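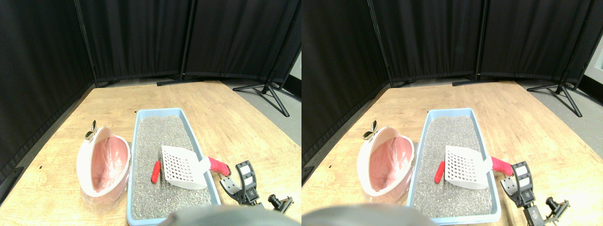 Fig. 2 – Plateau en bois clair devant des rideaux noirs, avec un trépied sur la moquette grise.

4. Entretien du plateau : première couche d'huile

Bonne nouvelle, c'est l'étape la plus agréable de tout le guide ! L'huile Clistovik fait ressortir le veinage en quelques minutes, et même un débutant obtient un beau résultat dès le premier essai.

1. Dépoussiérez le plateau avec un chiffon sec, puis passez une éponge à peine humide. Laissez sécher 2 heures.
2. Poncez légèrement au grain fin, toujours dans le sens du fil. Allez-y doucement autour des nœuds, le bois y est plus dur et se raye en travers.
3. Agitez le bidon et versez un petit filet d'huile au centre du plateau.
4. Étalez avec le tampon Stovside en longues passes d'un bord à l'autre. N'oubliez pas les chants, ils boivent énormément !
5. Attendez 20 minutes, puis essuyez tout l'excédent avec un chiffon de coton propre.
6. Laissez reposer 18 heures avant d'y poser quoi que ce soit.

Remarque : sur un bois très pâle, la teinte se réchauffe un peu à chaque couche. Faites un essai sous le plateau si vous tenez à garder la couleur d'origine.

ATTENTION : les chiffons imbibés d'huile peuvent s'enflammer tout seuls. Étendez-les à plat dehors ou plongez-les dans l'eau avant de les jeter. Ne les laissez jamais en boule dans l'atelier.

Vous préférez un toucher plus satiné ? Appliquez une seconde couche le lendemain, encore plus fine que la première, et lustrez à la main. Sur un plateau de bureau, la différence est superbe. Pour les taches d'eau et les auréoles, voir la section 5.

Rédaction : Femke Verstraete | © De Smet, 5 décembre 2024 | Nous contacter | Haut de page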